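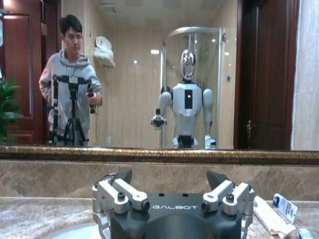 *Counter work in the Dristska bathroom, gripper up at the mirror.*

# Brellik Trukine fault recorder: the review I wanted to write after one bad afternoon

**Posted 1/15/25**

I love this thing. It's a software fault recorder that sits between your robot and whatever is sending it commands, and it keeps a running history of both sides. When something trips, it saves the stretch before and after. I paid $61 for the license and would have paid it again by dinnertime.

The afternoon in question was at Dristska, where we do household tasks: pick up toiletries, set them down by the sink, go back for more. Our commands go through a Jaiswal relay, a small program we've used since May without much thought. Partway through a reach over the counter, the operator let go of the controls and the arm kept going. It slid sideways along the marble, pushed a bottle over, and stopped when someone hit the stop button. No one was hurt and the counter was fine. I still had that sick feeling for the rest of the day, because a hand could easily have been there.

My old logs were useless. They showed commands going out from the operator's side and the arm moving, and that's it. I'd have blamed the arm, or the operator, or my own gripper code (it has earned some blame over the years). I put Trukine on the next morning, reran the same reach at low speed with everyone standing well back, and got the fault again on the eighth try!

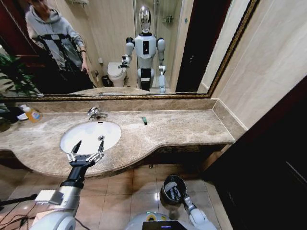
The recorder had 3859 entries from that run, and the timeline view made sense of them right away. There are two tracks, commands sent and commands received, one over the other. The operator's track went quiet. The received track didn't. When the link dropped, our relay was repeating the last command it had, and the arm was doing exactly what it was told. You can zoom in until each command is its own tick mark, and I sat there scrolling back and forth like a kid with a new game.

The fix was one setting on the relay. Commands older than 200 milliseconds now get thrown out and the arm holds where it is. I should have set that in May. Trukine can also watch for stale commands and request a stop by itself, and I've turned that on too, but please don't treat it as your safety system. Brellik's manual is clear about this, and I was glad to see it on the first page. Keep a real stop button within reach.

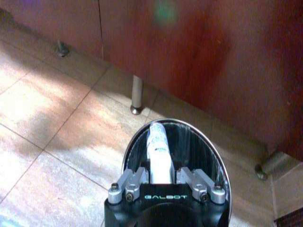 My favorite part turned out to be the rules editor, which lets you say what should happen when the link dies, depending on what the robot is doing. With an empty gripper, stopping is easy. With something in the fingers, you have to choose between holding on and letting go, and for us the answer is nearly always hold. A slim white tube gripped upright over a tile floor is a good case: open the fingers on a fault and it drops, maybe rolls under a cabinet on legs, and then somebody is down on the floor reaching for it next to a robot in an unknown state. So our rule is hold position, hold grip, wait for a person to clear it. It took me a few minutes to write, and it's plain enough that the operators can read it.

Now the gripes. Search is slow on long recordings. The alert sound is a thin little beep that I can't hear over a bathroom fan, and there's no way to swap it for another one. Exported files come out with the time zone missing — annoying if you're lining them up with video. And setup assumes you already know the name of every command channel on your system. I didn't, and lost most of an hour to it.

Would I put it on the next robot? Yes, before the first powered move. If you're using any kind of relay, try pulling the link during a slow, clear-area test and look at what the received track does. I'm going to ask Brellik about the beep.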